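Agnese Siliņa puts the kettle on before she'll answer anything, and she has a firm view that people talk better with something warm in their hands. So we're in the lunchroom at Koppel, where the biscuit tin is doing the rounds and the afternoon shift is drifting in, and she's telling me about the first week the arms were switched on.

"I hated them," she says cheerfully. "You can print that. I'd been laying out trays for the catering side for years, I had my own rhythm, I had the radio where I liked it, and then in comes this thing from Irkari with a fence around it and I had to ask permission to walk past my own bench!"

Koppel packs and sets meals for hospitals and aged care homes, and on the day I visited, the line was due to send out 1151 trays. Three of the stations are now automated. The arms put down plates, cups and cutlery, and the people who used to do that have moved, some to special diets (where every tray is different and a mistake really matters), some to checking, and a handful, Agnese among them, into what the company calls teaching.

She came to it sideways. Her wrists had been giving her grief for a couple of winters, and her supervisor asked whether she'd like to spend a month showing the Irkari people how the job was done. "I thought they meant write it down," she says. "I'm a terrible writer. My daughter does my Christmas cards. But no, they wanted my hands, and my hands I could manage."

The work is done in a darkened room at the far end of the building, carpeted, with curtains, which she found very odd after so many years of lino and fluorescent tubes. She holds a gripper in each hand and sets a table, or clears it, or shifts a plate a little to the left, and the movements are recorded and go towards training the arms out on the floor. Then she does it again. She reckons the grippers felt like wearing somebody else's gloves, and it took her most of September to stop trying to poke her fingers past the ends of them.

"You find out how much you were doing without thinking," she says. "I used to steady a plate with my little finger. Never knew it. Well, you haven't got a little finger in there, have you, so you've got to work out another way, and you get quite cross, and then one day you're not cross any more."

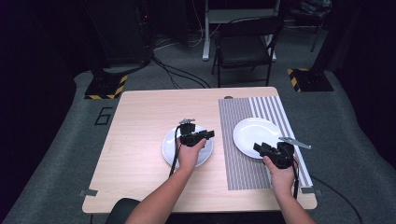
The pay question comes up, as it does with everyone I speak to here. The teaching roles went up a grade after a fair bit of back and forth, and Agnese thinks that was right, though she'd have liked it settled before she started and not after. Two of her old bench mates took redundancy. She still has lunch with one of them and says it's a bit tender between them some days, and she doesn't blame her for that one bit.

What she misses is the chatter. On the old line you stood shoulder to shoulder and heard about everybody's knees and grandkids and kitchen renovations, and in the teaching room it's her and one technician, a nice quiet lad who wears enormous headphones. She has asked for the radio back. She's been told they're looking into it.

I ask whether she goes to watch the arms at work, and she laughs and says yes, on her breaks, more than she'd like to admit. "There's one that puts the plate down and gives it a tiny nudge after. That's me! I do that at home. My husband came to the open day and he spotted it straight off."

She rinses her mug, then mine, and stands them upside down on the rack. Her next block of recording is bowls, and she's not looking forward to the bowls.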